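After my last post on framing, a reader asked what I thought about unreliable narrators in games, and whether they work the same way they do in film. I have been putting off an answer because I wanted to finish Rinimska first. I finished it in December, so here are my notes. There are some mild spoilers for the first half.

In a film, the unreliable narrator usually gets one big reveal. We watch what we are shown, we believe it, and then a later scene makes us go back over it. The viewer can feel tricked, but the viewer did not do anything. In a game the player has been making choices based on the false version. That changes how the reveal feels, and I think it makes it harder to write.

Rinimska has two narrators. The first is Alva, who keeps the log at the Skidby station and reads her entries aloud as you walk around. The second is the station map, which most players won't think of as a narrator at all. It tells you which rooms exist and what they are for. Alva turns out to be mostly honest. The map is wrong in several places, and the game never says so directly. You find out by walking.

I missed this for the first few hours. I trusted the map because maps in games are normally part of the interface, outside the story. Deepika Chowdary made the same point when we talked about it, and she compared it to subtitles that don't match the dialogue. I think that is a good comparison. We tend to give text on the screen more authority than a character's voice.
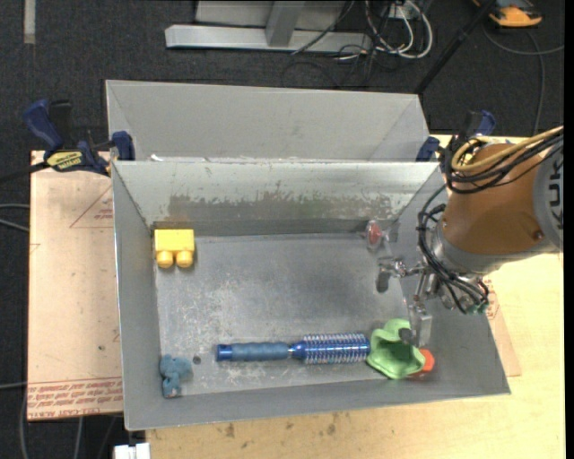
Toy brick in the front compartment of a metal bin, with an orange KUKA arm.

The scene everyone writes about is the one in the Fernton corridor, where Alva reads entry 178 and describes a door that the map leaves out. If you follow the map, you walk past it. If you listen to her, you stop and look at the wall. Both routes lead to the same room in the end, but the conversation there is different – she knows if you believed her.

Ritva Suominen disagrees with me about this part. She thinks the change in dialogue gives too much away, and that the game should have left the player unsure. I see her point. A film would probably hold that information back until the last act. But I played it the wrong way first, and the line Alva gives you for ignoring her was the first time I felt responsible for anything in the story.

Where I think the game is weaker is the sound. The log entries are all mixed at the same level, close and dry, even when Alva is supposed to be speaking over the radio from another building. A small change there would have given the player one more thing to doubt.

I am replaying it now with the map switched off, which the options menu allows. I have reached the second stairwell and already found a room I never saw the first time.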